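The clear-desk rule has come round again, this time in an email dated 6th May with a subject line in capitals. Everything off the surfaces by the end of the day. Everything in a drawer, a locker or a bin. I've worked under three versions of this rule and I've yet to see one that left me with less stuff or more done.

I should say what I'm arguing against, because tidy people get prickly. I like a clean table. I wipe mine. What I don't believe is the claim that comes bundled with it, that an empty surface makes a clear mind and the person behind it a better worker. The Tokar booklet we were all handed last November says so on page 7, in a green box, with no source. It also says a cup on a desk is "a decision you haven't made yet". It's a cup. The decision was to have a drink.

## Where things go when they're told to go

The first thing that happens under a clear-desk rule is that the drawers fill up. I kept a tally of mine in the weeks after the last one, out of spite. It held staplers I don't own, two mouse mats, a tea towel, and a bag of rubber bands that had been moved from desk to desk for so long that it had a kind of seniority. The surface looked terrific. Finding the tape measure took most of a morning.

The second thing is that people buy containers. Rurkar sells a set of stacking trays for $168, and our floor bought two. I have nothing against the trays. They're sturdy and they stack. But a tray is a small table with walls, and putting your mess on a small table with walls is still putting your mess on a table. The lids come separately, and I'll let you guess the price of those.

The third thing is what interests me most. Left alone, people clear a table in their own way, and they do it quite well. They push things back. Whatever isn't in use drifts to the far side, the cup ends up beside the box, and the part you need for your arms and your work stays open. It takes about as much thought as crossing your legs.

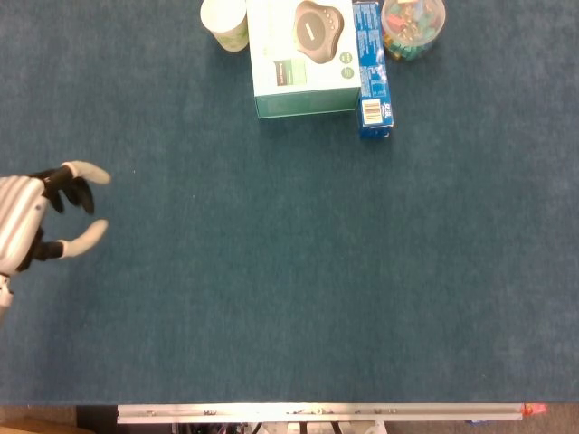

## The far edge is a perfectly good shelf

A paper cup and a cardboard box along the top, and a great stretch of teal fabric left over. I can't see what a drawer would add to that arrangement. You'd lose the box from view, you'd have to get up for the cup, and the open part of the table would be exactly as open as before.

The booklet would mark it as a fail. Its scoring sheet knows two states, clear and not clear, and a table with its belongings gathered at one end counts the same as a table buried in old newspapers. I think that's a silly way to score anything. What matters on a work surface is whether there's room to work, and where the room is. A wide bare patch in front of you is worth having. A bare strip at the back, out of easy reach, is worth very little, so it may as well hold the box.

The fabric deserves a word too. I've had a soft, carpety covering on a table at home for years, and the people who sell hard white desktops are always rude about such things. They say fuzz holds crumbs, and they're right, it does. It also keeps a paper cup from skating when somebody bumps the leg, and it's quiet. When I put a box down on mine, the neighbours don't hear about it. I'd vacuum it every week over listening to mugs clack on laminate all day. On this point I accept I may be in a minority of one.

## But what about hygiene

This is always the fallback. Once the clear-mind business has been laughed at, someone brings up germs, and the argument changes colour without slowing down.

Fine. Throw the cup out when you're finished with it. Wipe down what can be wiped. Those are good habits and they take a minute. Neither of them requires a policy, a booklet, or the $2,776 our building paid Vusimano for a half-day workshop on "surface culture". I sat through it. We were asked to picture our ideal desk, and the woman beside me drew a couch.

I'd be easier to persuade if anyone had gone back to check. The Chow Street office has had a clear-desk rule for 384 days, according to the counter they've put up in their own kitchen. I asked what had changed. I was told that it looked much better for visitors, which I believe. I asked how many visitors they got, and the subject moved along to parking.

So my cup is staying where it is, at the back, next to the box. If the email comes round again I'll put them both in the drawer for the inspection and take them out afterwards, the same as everyone else on the floor.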